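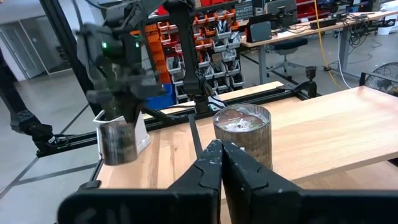 Condensation inside a storage jar is a fault in drying, and it is cheaper to prevent than to cure. Glass holds water in two places after washing: as a film on the inner wall, and as a bead under the curl of the rim, where a cloth rarely reaches. Tall, straight-sided jars are the worst, as the air at the bottom hardly moves. Crumpled white material at the mouth, as in the tall cylindrical jar on the light wooden table, takes up space that air would otherwise pass through, so any packing should come out before a jar is washed, dried or judged clean. A brownish tint or a slight cloudiness in the body is a separate matter and is dealt with further down.

Washing

Use hand-hot water and a small amount of washing-up liquid. Fill the jar to a third, fit the lid or a flat palm, and shake. Brush the base with a long-handled bottle brush, turning the jar against the brush. Rinse twice. A single rinse leaves enough detergent to form a dull ring at the lowest point when the jar dries.

Do not put boiling water into a cold jar. Ordinary soda-lime glass tolerates only a modest jump in temperature, and thick bases crack before thin walls do.

Drying

Stand the jar upside down on a rack, tilted so that one side of the rim is clear of the surface. A jar inverted flat on a tea towel seals itself and will still be damp the next morning. The Vosum rack has angled pegs and does this without adjustment; on a flat rack, a wooden spoon handle under one edge is sufficient.

After an hour, turn the jar upright and leave it open overnight. If it is needed sooner, place it in a cold oven, set the oven to its lowest mark, and switch off when the glass is warm to the touch. Leave the door ajar. Lids with rubber seals stay out of the oven.

Cloudy glass

There are two causes. Limescale is a deposit and can be removed. Etching is damage to the surface, usually from years of dishwasher use, and cannot.

To tell them apart, wet the inside. Limescale and etching both clear while wet and return on drying, so wetting alone proves nothing; rub a small patch with white vinegar and let it dry again. If the patch stays clear, the cause is scale. For scale, mix 200 ml of white vinegar with 300 ml of warm water, leave it in the jar for 3 hours, then brush and rinse.

Brown film

Tea, coffee, spices and old oil all leave a brown film. Vinegar has little effect on it. Put two teaspoons of washing soda in the jar, fill with hot tap water once the glass has been warmed, and leave until cool. Wear gloves. Keep washing soda away from aluminium lids, which it will blacken.

For oil residue in a narrow neck, add a spoonful of uncooked rice and a little detergent and swirl. Dreltik cleaning beads do the same job and can be reused, but must be counted back into the tub if there is a waste disposal unit in the sink.

Lids and seals

Smells live in the seal. Remove it, wash it separately, and dry it flat. Hedlund clip-top seals are sold in packs of six; Comstead seals are slightly thicker and will not close on a Hedlund jar. Replace any seal that has gone shiny or holds a crease when bent.

Store empty jars with the lids off, or resting loosely on top.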